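Computer refurbishing program to expand into Górecki Street hall

A community program that refurbishes old office computers for local households will move into a larger space on Górecki Street in March, its organizers say.

Undis, which has operated out of a single room behind the Vidow library branch, collected 400 desktop towers from offices and schools last year. Of those, 151 were put back into working order and given to families, newcomers and students. The others were stripped for parts or sent to a metal recycler.

Coordinator Hanna Marciniak said the old room had become too small for the number of machines coming through the door.

"We had towers stacked in the hallway and people stepping over them to get to the sink," she said. "A donor would call with another load and we'd have to ask them to hold on to it for a month."

The new hall has room for 4 work tables, up from 2, and a locked storage area where hard drives will be kept until they have been wiped. Rent for the first year is being covered by Stistent, a local office supply firm.

Donated computers must be complete desktop units with the hard drive still inside. Monitors will be accepted only if they come with a power cable. The program does not take printers, televisions or laptops with swollen batteries.

Drop-off at the library will continue until the end of the month. After that, donations can be brought to the side entrance of the hall between 10 a.m. and 3 p.m.

Telmo Bravo, who teaches the evening repair course, said full-sized towers remain the best machines for beginners. Students start by laying the case on its side and taking off the panel, then learn to find the main parts before they remove anything. On some models the coloured plastic is a useful guide, with blue clips along the expansion slots and blue tabs on the hard drive caddy, while the power supply is easy to pick out by its silver housing and printed label. Registration for the next course opens when the hall does.

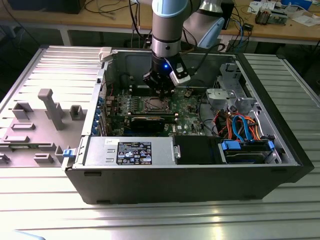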